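Living With an Old Wooden Table
Speaker notes, Mehwish Kiani
Evening talk at the Pralell workshop, 7:00 p.m.

Before starting

Put the three sample boards on the front bench, oil, wax and varnish, with the labels facing down. Water dropper, paper towels, lamp. Check that the lamp reaches the first row. Stellan has the sign-up sheet for the August repair day and will pass it around at the break, so don't mention it twice.

Opening

Thank people for coming. Say who I am: I repair tables and chairs, mostly kitchen tables, mostly for people who eat at them every day. I am not an antiques dealer and can't tell anyone what their table is worth. People will ask anyway. Send them to an appraiser.

The talk has two halves. First half is how to work out what you have. Second half is what to do about it, including when to leave it alone. Questions are fine at any point, but I'll hold anything about veneer until the end.

Start with the table from Lovisa Haugen. She brought it in wanting it sanded to bare wood and finished glossy. Her grandmother had rolled dough at one end for most of her life and there was a shallow dip there. We talked for a while and she decided to keep the dip. I cleaned the top, glued one loose joint and put on two coats of oil. The bill was a lot smaller than she expected. She still sends people to us.

Point of the story: decide what you want to keep before you decide what to fix. Sanding is the one step you can't take back.

What finish is on it

Ask for hands — who knows what finish is on their own table? Usually few. Fine either way, go on to the test.

Do the water drop test on the sample boards. One drop on each, wait, look from the side with the lamp low.

If the drop sits up in a bead and stays there, there is probably a film on top, such as varnish, lacquer or shellac. If it flattens out and the wood darkens, the finish is oil that has worn thin, or there is nothing left. Wax lands in between. Wipe the drop off after a few minutes whatever happens.

Turn the labels over. Let people come up and look.

Then the alcohol test for telling shellac from varnish. Underside of the table only, somewhere no one will see. A cotton swab with a little denatured alcohol. Shellac goes sticky quickly. Varnish mostly doesn't. Lacquer can soften too, more slowly, so this is a clue and you may want a second opinion. Window open, no flames nearby.

Remind them that one table can have several finishes. The top may have been redone while the legs still have the original. I had one where each leaf was different from the main top. Test each part.

Reading the surface

People tend to call every mark damage. I sort marks into groups when a table comes in, and I write them on a sketch of the top before I touch anything.

Color in the wood itself. Streaks, mineral lines, knots. They were in the tree and they are staying.

Wear from use. Thin finish where plates slide and where forearms rest. It shows up in patches, usually at the places where people sit, and it can be darker or lighter than the rest depending on whether dirt got in before anyone wiped it.

Water marks. White rings are in the finish. Black rings have gone down into the wood, often where something metal sat wet. White is usually fixable at home. Black often needs oxalic acid, and I'd rather people brought those in.

Heat marks. Cloudy, often the shape of whatever was put down.

Cuts and dents. A cut has broken the fibers and a dent has only pushed them down. Dents can often be steamed up with a damp cloth and a warm iron. Cuts can't.

Next slide. Leave it up a minute while they look at the top: brown, with darker and lighter streaks and worn patches across it. Ask which of it they would call grain and which wear. A picture only gets you so far with that question — on a real top I'd use a fingertip and a low lamp. Mention the cutting board on the left as the habit I'd like everyone to go home with.

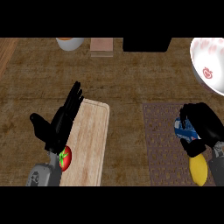 Cleaning before anything else

This is the section to slow down for. If people remember one part it should be this.

A good half of the tables I see need cleaning more than they need refinishing. Kitchen grease builds up over years and holds dust. It makes the top look brown and flat and slightly tacky in summer.

Mild dish soap, warm water, a cloth wrung out until it no longer drips. Work in sections the size of a dinner tray. Dry each one with a second cloth before starting the next. Change the water when it turns gray.

If soap isn't enough, use mineral spirits on a rag, with the same small sections. It takes off old wax and polish as well, so expect the top to look dull when it dries. Dull is all right at this stage. Lay the rags flat outdoors to dry.

Never flood the surface. Never use the scouring side of a sponge. No vinegar in strong mixes, no bleach for general cleaning. No spray polish with silicone in it, which makes later finishing a misery, and it gets into the pores and stays.

Let the table stand overnight. Look at it again in the morning before buying anything.

Atif Warraich stopped at this step. He had already bought stain, sandpaper and a rented sander. He took the sander back and returned the stain. If he is in the room, ask him to say how long it took him. He'll say a whole afternoon and a sore shoulder.

Oil, wax or varnish

Hold up each sample board as I get to it.

Oil. Easy to put on, easy to patch. Needs doing again, once or twice a year on a table in daily use. Doesn't stop water for long. Wipe on thin, wait, wipe off everything that hasn't soaked in. Most sticky tables got that way from skipping the last wipe.

Safety, say it clearly: rags with drying oils such as linseed can heat up and catch fire on their own when they are bunched up. Spread them flat outside, single layer, until stiff. Or put them in a metal can with water and a tight lid. Don't leave one balled up in the trash or on the bench.

Wax. Nice to touch, low sheen. The weakest of the three against heat and water. I use it over another finish and seldom alone on a table.

Varnish. The toughest against spills. Harder to put on well and harder to patch. If you have small children and a table you don't want to think about, this is probably your finish.

Someone will ask what I use at home. Oil. I don't mind redoing it.

BREAK — ten minutes. Stellan passes the sheet.

Wobbles

Restart with the shim joke if the room is quiet, skip it if we're running late.

Check the floor first. Turn the table a quarter turn. If the wobble moves to another leg, it's the floor.

Then check the bolts or screws where the legs meet the frame. Tighten by hand, a little on each, going around twice.

If a glued joint is loose, the old glue has to come out before new glue will hold. Don't squirt glue into the gap and clamp it. I spend more time undoing that than on any other home repair. Nails in joints come a close second.

Old furniture was often put together with hide glue, which softens with warmth and moisture. Good news for repair. Bad news for a table stored next to a radiator.

Everyday habits

Keep it short, they are tired by now.

Cutting board for cutting. Trivet for anything out of the oven. Wipe spills when they happen. Move the fruit bowl now and then so the color under it doesn't end up different from everything else. Lift things instead of dragging them.

Keep the table away from heaters and out of strong sun if the room allows. Wood moves with the seasons, so a gap between boards in winter may close by summer. Don't fill it. I got a call from Nadine Matar about a split she had filled in January. By July the filler had squeezed up in a ridge along the whole top.

Questions

Veneer: go gently, test for lifting by tapping with a fingernail and listening for a hollow sound. Don't power sand it.

Paint: if it's old paint, get a lead test before sanding or scraping. No exceptions.

Food safety: let any finish cure fully, follow the time on the can.

Woodworm: look for fresh pale dust under the holes. Old holes without dust may be long dead. Keep the piece apart from other furniture until you're sure.

Close at 8:30. Chairs stack against the back wall. Sample boards can stay out, anyone who wants to feel them is welcome to.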